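Session 7: Survey claims and how far to trust them

Read the Wallner chapter before Wednesday. It's short and a bit too pleased with itself, but the section on sampling is worth your time.

## Where the numbers come from

Last week we looked at the Plemora study on office desks and concentration. The headline was that people with larger desks "get more done." The sample was 2145 office workers, which sounds like plenty. Then you read the appendix and find that 775 of them finished the second questionnaire. The authors write as if the other 1370 would have said the same things. Maybe. I'd want to see some evidence for it, and the paper gives none.

Also note who was asked. Everyone on the list had bought furniture from Ekavo in the past year. People who just spent money on a big desk have a reason to say it was a good idea.

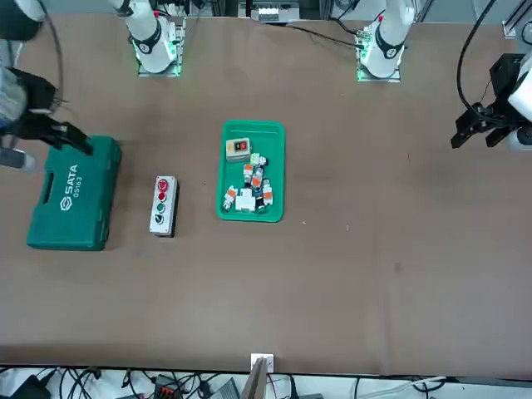 ## "Productive" according to whom?

The study never measured work. It asked people to rate their own output on a scale of 1 to 7. Urs Wallner defends this on the grounds that workers know their own jobs best. I don't buy it. Ask me on a good day and I'm a 6, ask me after a faculty meeting and I'm a 2, and my desk is the same size both times.

Edeltraud Lüthi's reply (in the reader, right after the chapter) is stronger. Her points:

- Bigger desks tend to go to senior staff, who also have more control over their hours.
- The scale had no labels in the middle, so a 4 could mean almost anything.
- Half the questions mention space or comfort before asking about output.

She goes too far when she says self-reports are worthless. They tell you what people are willing to say, and sometimes you need that.

## For next time

Find one number in the Duggan summary that you can't trace back to a table. There are several. Write a paragraph on what you would need to see before you believed it.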